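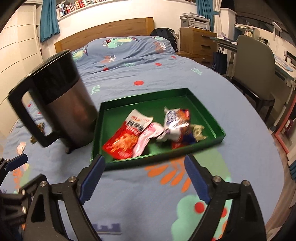 Snack wrappers, tray and kettle on a bed, with the hand-held gripper in the foreground.

Bedroom tidying set: progress and changes to the protocol

Aug 30, 2024

The household collection at Skillow now stands at 1,509 recorded episodes, of which 923 have passed review. The bedroom tidying set makes up 73 of the accepted episodes. It was started in May by Kirstin Mowat and Umut Sönmez and uses the hand-held gripper throughout, with no arm on site.

Crumpled wrappers were chosen because they are a poor fit for the grasp data we already hold. The earlier sets are mostly rigid items: cups, boxes, cutlery. A policy trained on those closes to a width it has estimated from the outline, and with foil or thin film the outline says little about where the material will resist. Operators are asked to close slowly, lift a short way, pause, and then carry. The pause gives the labelling script a clean boundary between grasp and transport.

Printed bedding is kept in the set on purpose. Umut reports that the segmentation model trained on plain covers marked flowers and dots as objects in a test batch of 50 clips, and the errors fell mostly on red shapes. Plain and printed covers will both be used until the next training run. 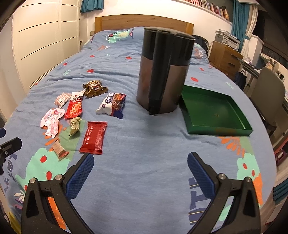
Start layouts are to vary in the spread of the wrappers, their distance from the tray and the position of the tray relative to the kettle. Flat bars and twisted sweets should both be included. A wrapper that lands on the rim of the tray counts as a miss, and the operator should pick it up again within the same episode. Recoveries of this kind are under-represented and should not be trimmed out.

The most common cause of rejection is fast wrist motion. Seren Hopkin has compared rejected clips with the pose logs and finds that tracking is lost most often on the turn back from the tray to the next item. The second cause is starting with the jaws partly closed, which leaves the width reading without a reference. Begin each episode with the jaws fully open and hold still until the tone.

Two changes apply from the next session. Each layout will be used for one episode only, and the file note must give the type of cover (plain or printed). Mabli Lewis has updated the form. Older notes without this field will be filled in from the video by Janelle Tolentino, and operators need not resubmit them.

Requests for the accepted episodes should go to Kirstin.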